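We use cookies to remember your settings and to see which handouts get read. Accept all / Manage choices

Working in simulation: house rules and good habits
Handout for week 4, robot cells module

Right, last week was fences, light curtains and the red button. This week is the part of the job you do sitting down, and people always relax when I say that. Please don't relax too much! Most of the trouble I've seen on a real cell started life as a sloppy model on somebody's screen, and I include several of my own in that.

We'll be using the Purkier cell model again, the same one you opened in September, with the Wukura viewer on top. If your copy of Wukura still asks for a licence when it starts, come and find me before the practical and we'll sort it out. Don't borrow a login from the person next to you (see rule one, which I'm about to get to).

One person, one login, one log

Every run you do gets written to the log with your name on it. I know it feels a bit school-ish. But when I was working on the Tannous line we had 429 saved runs in one shared folder, all under the same account, and when a path went wrong on the floor we had no way of telling which run it came from. We spent an afternoon opening files. I'd like you never to have that afternoon.

So: your name, the model version, what you changed, and what you expected to happen. Write the last one BEFORE you press run. It's surprisingly easy to convince yourself afterwards that you expected exactly what you got.

Keep what the robot sees separate from what you know

This is the habit I nag about most. In a simulator you can ask for the exact position of anything, any time you like. Lovely for checking your work, terrible for building a controller on, as the real machine won't have that. If your program reads a position straight out of the model, mark it in the code with the word TRUTH in capitals, and list every one of those in your report. I don't mind there being some. I mind finding them by accident.

The same goes for views. You're allowed a free camera that floats about wherever you fancy, and you're allowed the working view, but say which one you were looking at when you made a decision. A free camera will show you a gap that the working view hasn't a hope of showing.

Spend some time with plain views too, where there isn't much to go on. Have a look at the next one and ask yourself what you'd be willing to sign your name to.

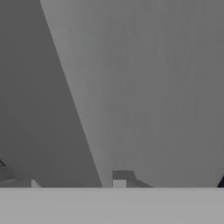 Simulated view. Long straight edge between two greys, small blocky shapes low down, light band along the bottom.

My own answer, for what it's worth: I'd sign for the edge. It's crisp nearly all the way down, with only slight stepping along it, and you could fit a line to it without losing sleep. I would not sign for distance. I've got a dark flat area on one side and a paler, blurry one on the other, and nothing in the view that gives me a scale. As for the little grey shapes towards the bottom, the light band hides their lower edges, so I can't tell you how tall they are or what they're standing on.

And then there's the very dark bit over at the far right. Most of it is out of view. The rule in this course is that a thing you can only partly see is treated as an obstacle of unknown size until you've looked at it from somewhere else. You don't get to decide it's small. You don't get to plan a path round the corner of it on the grounds that it's probably fine. Move the view, look again, log it.

People lose marks here every year by naming things. They write "the bench" or "the guard" when all they've got is a grey shape, and by the third page of the report the bench has a height and a weight! If you don't know, write "shape, lower left" or similar and carry on. It reads a bit clumsy and I will never take a mark off you for it.

Speeds and limits

Put the real limits in the model from the very first run. It's tempting to let everything fly about at full tilt while you're getting the path right and then slow it down at the end, but a path that works fast and a path that works slow can be quite different paths once the arm has a load on it.

For the coursework the joint speed cap is 82 per cent of the rated value in the Purkier file. Leave it alone, please. If you've got a good case for changing it, write the case down, send it to me, and wait for a reply before you run anything.

Stops count as well. Your model needs a working stop, wired to something you can hit quickly, and it has to be tested at the start of each session just as you would on the floor. Yes, I know a simulated arm can't hurt you. I want your hand to know where the stop is.

How many runs is enough?

More than one! A single good run tells me that it can work, and I want to know whether it does. The minimum for this module is 16 runs per task with the start position varied each time, and you report all of them, including the ugly ones. Don't quietly bin a run because something odd happened at the beginning. If you think it should be left out, leave it in the table, put a mark by it and tell me why.

Also, change the lighting between runs. Pale surfaces next to pale surfaces are where edge finders go wandering off, and you won't learn that if every run has the same lamp in the same place.

Moving to the real cell

You'll do this in pairs, one on the pendant and one watching, and you swap halfway. Before anyone powers up, I need from each pair:

- the log, up to date
- your list of TRUTH entries, and what replaces each one on the real machine
- the model version, matching the one on the cell door
- a note of anything you only partly saw in simulation and haven't gone back to

That last item is the one I read first. An empty list makes me suspicious, to be frank, so have another think if yours is blank.

First runs on the floor are at reduced speed with nothing in the gripper. I've had over one student tell me the simulated version was perfect so we could skip this bit. We can't skip this bit.

Reading for next time

The Zestutell checklist, both sides. It's a bit dry and the second side is printed very small, so bring your glasses if you wear them. Try filling it in for your own Purkier run and bring it along with the boxes you weren't sure about circled. We'll start with those, and after the break I'll show you how to set up the varied start positions without doing them all by hand.

Practical starts at 2 pm sharp. Logs closed by 4.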